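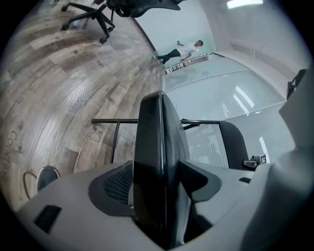 Zavham has opened a service desk in its Warnavar office for customers who use the Fondach gripper. Each unit is checked there in 23 steps, and the work takes 46 minutes. The tall black finger is cleaned first, then the technician looks at the small square marker and its bracket. A marker which sits at a wrong angle is set again before calibration. "We ask customers to not tighten the bracket by themselves," said Shirley Sugden, head of service. Bookings are open from November.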